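Ticket: Gakent cellar import stops partway through, tasting notes land on the wrong wines
Status: Open, waiting on reply

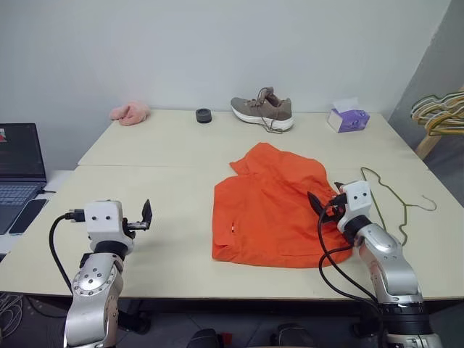
Dillska Cellar Desk
Stock and tasting notes

Hi again! I'm moving our whole cellar list over from the old Jiluseck spreadsheet into Gakent and I've hit a wall, so I'm going to write down everything I've tried and keep adding to it (sorry in advance, it's long).

The file has 1,421 rows, one per wine and vintage, plus a header. Columns are producer, wine, vintage, bottle size, rack, drink-from, drink-to and notes. I exported it as CSV and picked "match columns automatically", which it did fine except for rack. I set that one by hand.

First try: whole file in one go. The bar got a bit past halfway and then just sat there. No error. I left it through lunch and it was still sitting there, so I canceled, and it had kept nothing.

Second try: same file, different browser. Same thing.

Third try: I found the help page that says to keep big imports to 500 rows, so I split the file into 500, 500 and the leftovers, with the header pasted on top of each. The first batch went straight in, lovely. The second one stopped, but this time I got a message: "unexpected end of field". The leftovers went in too, so it's only that middle batch.

I cut the middle batch in half and kept halving until I was down to one wine. It's row 785 in the original, one of the Bouzid Chenins. Whoever typed the note put an inch mark after the cork length, and there's a line break in the middle as well. I took the inch mark out and the batch went through!

So that should have been the end of it, but no. When I opened the Bouzid page, the Chenin had the right rack and the wrong note (it says "black cherry, bit of smoke, needs time", and that is no Chenin I've ever poured). The next few down are off by one too, then it sorts itself out at the Grenache. I think it's the line break: the second half of the note got read as a new row.

Friday update: deleted the middle batch, took out the line break, imported again. Notes all line up now. But the rack numbers from that batch have gone blank, every one, and I know I matched that column, I checked twice.

What I need from you:
Is the rack mapping supposed to reset after you delete a batch?
Can I fill in just the rack column by uploading again, or will that double up the wines?
Could the import tell me the row number when it chokes? It would have saved me a whole morning.

I've attached the middle batch, before and after. I'm leaving it alone until I hear back.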